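We use cookies to remember your preferences. Accept / Manage settings

Tuesday, July 12, 2022. Dumbridge summer robotics, Winen arm, bench 2

Great session! Dayana finally got the new grip routine running, the one that closes until the motor current climbs and then holds, so we don't have to type in a width for every object. Started with the foam blocks (boring, they work) and went on to phones, which everyone has been itching to try. Power off and case on for all phones, Walter's rule, and I'm with him.

Settings we ended up with: closing speed 60, hold threshold 300, timeout 2000 ms. With the threshold any lower Dayana says the fingers stop too early on soft cases. I want to go back and plot that properly, the current log from this one is really pretty and has a clean knee right at contact.

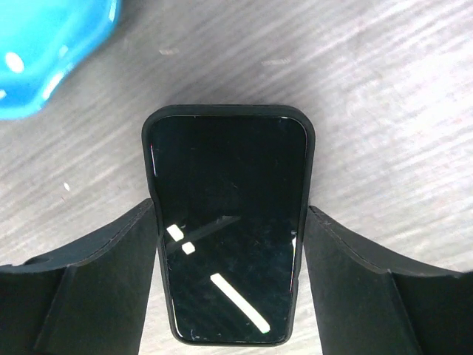
Lahcen's idea for the next step is to pause 5 seconds after closing, before any lift, and save a wrist camera picture during the pause. I love this. We'd get a picture paired with every current curve and could sort good grips from bad ones later without relying on my handwriting. He's also worried about glare on dark glass confusing the edge finder, so he'll try it with the overhead lights off on one side.

Gladys is rewriting the lift so it ramps up slowly. The old one jerks at the start and I don't want that anywhere near a phone!

To do:
- copy logs to the Mamani folder (Eliécer)
- check finger screws, left side
- try the approach from farther up the long edge
- ask Walter if the Silitz pads ever shipped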